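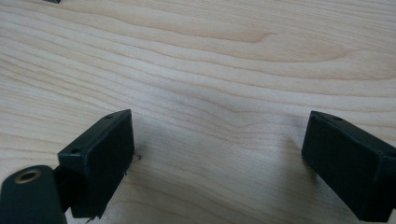 Light wood, long wavy grain.

From: Bernadette Tanguy
To: Collet Residents list
Subject: Re: Re: County records office, hours and the new request form

Theano, thanks for this, and for the warning about the form. I filled it in last night and I am now somebody who knows what a "custodial sub-unit" is, so the county has enriched my life already.

I'm leaving your message in below because several people have told me they joined the list after you sent it, and because I want to answer it in pieces.

Theano Papadakis wrote:

> Hello all,
>
> For those who missed the November council session: the county
> is closing the walk-in window at the records office and moving
> everything to an online form run by Clidelex. The window will
> stay open two mornings a week "during the transition," and no
> one would say how long the transition is.
>
> Three things worth knowing.
>
> 1. The form asks for a property number even if you are after
> meeting minutes. If you leave it blank it throws you out and
> you start again. Put in your own.
>
> 2. The copying fee is now a flat $8 per request. It used to be
> by the page. If you ask for one page you pay $8, and if you
> ask for 300 pages you pay $8, so I leave you to draw your own
> conclusions about how to phrase a request.
>
> 3. Evander Kerr asked whether the council had voted on the
> Clidelex contract and was told it was approved as part of a
> "consent bundle" in the summer. I have been through the
> summer agendas twice and cannot find it.
>
> If anybody else has tried the form, please write in.
>
> Theano

On the property number: I put in my own as you suggested and got a very courteous message saying that my property has no minutes. This is true. We have never met formally. I tried again with the number for the county building, which Blandine Bailly dug up from an old tax notice, and that went straight through. So if you want minutes, use the county building. It's 74 Kikau Road, and the property number is on the notice taped inside the front door, at about the height of a tall person's chin.

On the fee: eight dollars is what I paid, for the summer consent agendas, attachments included. I asked for all of it in one request. I expected to be told off for that and I wasn't. The reply said my request had been "received and bundled," so evidently bundling runs in the family.

On the contract: this is why I'm writing at length and not just saying thanks.

I also went in person, on one of the two mornings. I got there at 9:15 and there were people on the stairs already. The window is open, in the sense that the shutter is up. Shiela Manalo was working it alone, and she was patient with everybody, including a man who wanted his 1980s parking dispute reopened and had brought the car's old hubcap. Please be kind to her if you go. None of this was her idea and she has to stand there and be the face of it.

I asked her for the paper binder of consent items, which is still kept behind the counter and which anyone may read at the long table under the clock. You can't take it away and you can't use a pen near it. I was lent a pencil.

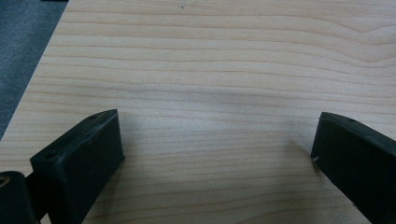
Tabletop, another view.

The Clidelex item is there. Evander was told the truth, more or less. It's in the late summer bundle, between the renewal of the elevator inspection and a resolution congratulating a swim team. It isn't on the agenda that went up on the website because the website has the first version of the agenda, and the item was added in a second version that was printed and put in the binder. I compared the two line by line. They're otherwise identical, down to a misspelling of "swimming."

The item itself is one paragraph. It authorizes the county manager to enter into an agreement with Clidelex for "intake and fulfillment services." It gives no amount. It refers to an Attachment C. The binder has Attachments A, B and D. D is the swim team.

I asked Shiela about Attachment C and she said she could only give out what was in the binder, but that a missing attachment can be requested. I asked how. She looked at me with real sympathy and pointed at the poster for the online form.

So I have now submitted a request, through Clidelex, for the contract with Clidelex. They have ten working days. I'll post whatever arrives. If it comes back saying that the property has no contract I'll post that too.

A few practical notes for people planning to go in:

The line forms on the stairs, and the elevator lets you out in front of it. There was some feeling about this.

Bring cash or a check. The card reader at the window has a note on it saying it has been moved to the online system.

The binder only goes back one year. Older ones are at the Carkik annex, and you need an appointment, which you make by phone, between two and four. I rang at 2:05 and was caller number 95. I would love to know who the other 94 were. If they're on this list, could we please take turns.

If you're asking for something with a lot of pages, say in the request that you'll take it electronically. Otherwise it gets printed and you have to go and carry it home. Blandine did this with the zoning maps and needed a second trip.

Now the part where I ask for something. Theano and I think it would be useful to have somebody say at the next session, in the public comment period, that the posted agendas don't match the binder. It should be short. You get three minutes and the clock is started while you're still walking to the microphone. I spoke last time and I suspect the council has had enough of my voice for one season, and Theano will be away. Evander has said he'll do it if no one else wants to, in the tone of a man hoping very much that someone else will want to. Write to me off the list if you're willing. I'll send you my notes and both versions of the agenda, and I can meet beforehand to go through them.

I don't think anyone did anything wicked here, by the way. I think somebody uploaded a file and then didn't upload the next one. But a contract that decides how we all get public records ought to be findable in the public records, and at the moment the only way to read it is to know which binder to ask for, and then it's one paragraph and a gap where C should be.

One correction to my own last message: I said the two open mornings would change over the holidays. They won't. The door has a sign saying they will, but Shiela says the sign is from last year.

And to whoever left reading glasses on the stairs, brown frames, one arm mended with tape: they're at the window. You don't need to fill in the form.

Bernadette

--
You are receiving this because you subscribed to the Collet Residents list.
Replies go to everyone. Please trim what you quote.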